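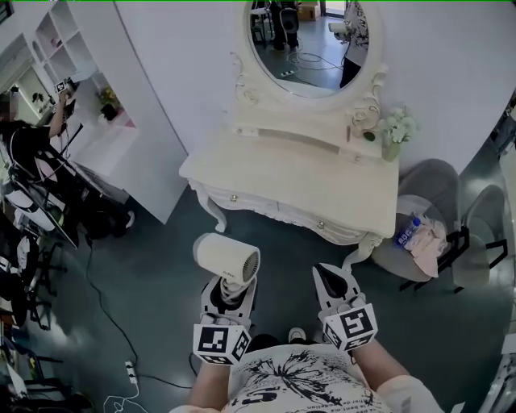
Pinza izquierda con el secador, pinza derecha libre. Jueves por la tarde.

1/ Abro hilo sobre presupuestos, que es de lo que menos se habla cuando alguien quiere "meterse en robótica". Llevo semanas comparando ofertas de pinzas de mano para grabar demostraciones y estoy de bastante mal humor.

2/ Dos proveedores sobre la mesa: Radivby y Bralton. Radivby pide 1381 euros por pareja de pinzas. Bralton no publica precio, hay que "agendar una llamada". Ya os imagináis cómo me sientan las llamadas.

3/ Los 1381 de Radivby parecen razonables hasta que lees la segunda página. No incluye dedos de recambio. No incluye los cubos con marcadores de repuesto. El software de calibración va por licencia anual y por puesto - por puesto, no por laboratorio.

4/ Pregunté cuánto dura un juego de dedos. Respuesta: "depende del uso". Ya. El uso es cerrar y abrir todo el santo día sobre objetos de casa con formas que no salen en ningún catálogo. Un secador de cuerpo redondo con cable en espiral, por ejemplo. Eso no es el bloquecito de espuma de la demo comercial.

5/ El cable, por cierto. En ninguna de las fichas técnicas que he leído aparece un objeto con cable. Todo son tazas y manzanas de plástico. Si vas a comprar, pide que te lo enseñen con algo que cuelgue y que tire de la muñeca.

6/ Segunda partida que todo el mundo se deja fuera: los muebles. Un tocador con espejo ovalado y cajoncitos no viene con el kit. Ni las sillas, ni las estanterías, ni las flores artificiales. Parece calderilla y luego sumas varios rincones distintos y se te ha ido el precio de otra pareja de pinzas.

7/ Y el espejo, ojo. Quien planifique un rincón con espejo que reserve horas para revisar las grabaciones, porque ahí se refleja media sala, gente incluida. Bralton asegura que su software "gestiona reflejos". Pedí un vídeo sin cortes y sigo esperando desde febrero.

8/ Electricidad y cables: pon una línea en el presupuesto. No la regleta de oferta, una línea de verdad, con canaleta para el suelo. Yo no la puse en el primer borrador y me la devolvieron con razón.

9/ Lo que más me cuesta tragar es el plan de escalado. El comercial de Radivby me propuso empezar con 4 parejas "y crecer a 19 en un año". ¿Crecer hacia dónde? ¿Quién las sujeta? Cada pareja necesita una persona de pie, con sus descansos y su nómina. En su hoja de cálculo esa columna no existe.

10/ También miré el alquiler con Melnychuk. Mínimo 11 meses, seguro aparte, y si se rompe un dedo lo pagas a precio de catálogo. He hecho la cuenta varias veces con ganas de que saliera bien. No sale, salvo que tengas un proyecto cortísimo, y entonces el mínimo te mata.

11/ Mi propuesta para Trukenmont, que es donde tengo que defender esto: comprar dos parejas, una de ellas de reserva. Recambios en la misma factura. Nada de licencias plurianuales. Revisión a los cuatro meses con horas grabadas útiles, no horas grabadas a secas.

12/ ¿Que igual me equivoco y esto se amortiza solo? Puede. Pero quien me lo dice siempre es quien me lo vende. Si alguien tiene facturas reales de recambios, mensajes abiertos. Folletos no, que ya tengo un cajón lleno.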